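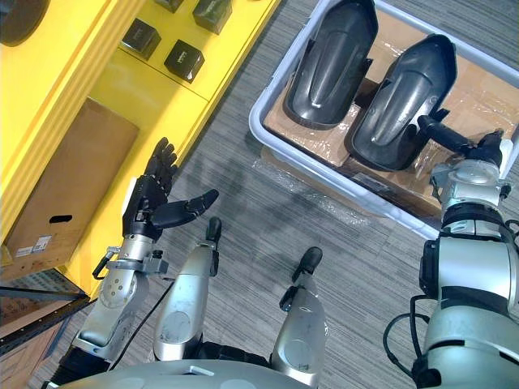 Yellow shelving and a storage tray.

DOES THE COLOR OF YOUR SHELVES MATTER?

Three readers have now forwarded me the same Brundarberg brochure, so I suppose I should deal with it. The claim is that a small shop can cut its picking errors by up to 95 percent if it gives each product group its own color, from the shelf uprights to the labels to the trays. Brundarberg will sell you the shelves, the labels and the trays. The starter package for a back room the size of mine comes to $3,526 before delivery.

I have run a hardware and housewares store in Narton long enough to have bought a few of these ideas. We had the rolling racks. We had the label printer that only took its own labels. So I read the brochure with a pencil in my hand, and the first thing I looked for was where the 95 comes from. A footnote says "based on customer feedback." It doesn't say how many customers, how long they were followed, or how bad things were before. If a shop made 20 mistakes a month and then made one, that's your 95 percent, and it could have been a slow month.

The second thing is what else changed. Nobody repaints a stock room with the stock still in it. You empty the place, throw out the dead lines, find the box of hinges you reordered twice, and put it all back in some kind of order. I'd expect fewer mistakes after that if the shelves were gray.

Sabina Weerakoon at Mollah Paint & Tile did buy a color system, a different make, two years ago. I called her and she was fair about it. New staff learned the room faster, she thinks, mostly the part-timers who come in for October and the holidays. But she ran out of colors. Six is fine and everyone remembers six. Past that she had two blues, and one of her best people turned out to be colorblind and had been quietly going by shelf position the whole time. She has since stuck big numbers on everything. "The numbers do the work," she told me. "The colors look nice."

That matches my own experience. We carry 1,322 lines in the back, and the errors we make are nearly always between neighbors – the 3-inch screw for the 2½-inch, the left-hand latch for the right-hand one. Those would sit on the same color shelf in anybody's system. Color gets you to the correct wall. It doesn't help you read the box.

Arif Matubbar, who does our books, wanted me to put a dollar figure on those errors before I made up my mind. I went through the returns slips for the last quarter. Wrong item handed over or shipped: 96 dollars' worth, counting postage. At that rate the package would pay for itself long after I've retired, and that's assuming it fixed every one.

I'll give the other side its due. If you're fitting out a new room and the yellow shelves cost the same as the gray ones, get the yellow. They're cheerful and you can see where the edges are. If your staff changes every season, a few colors for the big groups may well save you some pointing. And the Jamar label holders in the back of the brochure are decent. We use the clear ones.

But before anybody signs the order form, I'd ask the sales rep for two things: the names of three shops that kept error records before and after, and the price of the same shelving in plain gray. I asked for both. I got the price list by return email. I'm still waiting on the shops.

If any of you have kept proper before-and-after records on this, bring them to the next members' breakfast. Coffee's on at 7:30 a.m.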